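10/08/2025
Notebook, Plarik bedroom task – pose drift

Started again from the July recordings. Before this I looked only at the success rate of the policy, and it hid the problem. Jalen Escobedo asked me to compare the hand poses with the wrist view directly, so today I replayed 100 episodes and checked the time offset between the two streams. In the first 694 frames of the longest one the offset stays flat. After frame 1104 it grows slowly, and the gripper path looks late in every turn.

My first idea was bad tracking on soft surfaces. A duvet has few corners and the wall behind is plain white, so I expected the visual part to lose its features there. 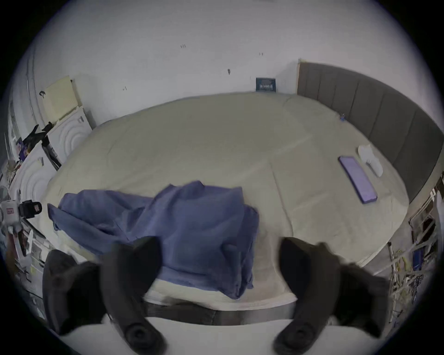
But the drift is the same in the kitchen episodes, where there is much more texture. So I don't believe it is the bedding. I now suspect the clock on the logging computer (the Nakamura one), which was not synchronized after we moved it to Brindavden.

Tried the correction with a linear fit for each episode. The residual became small in all episodes except 4, and these have a jump in the middle – maybe dropped packets. I put them aside and did not delete them.

To do: repeat the fit with Celora timestamps. Ask Orest if he still has the raw logs from before the move. Do not retrain until this is clear.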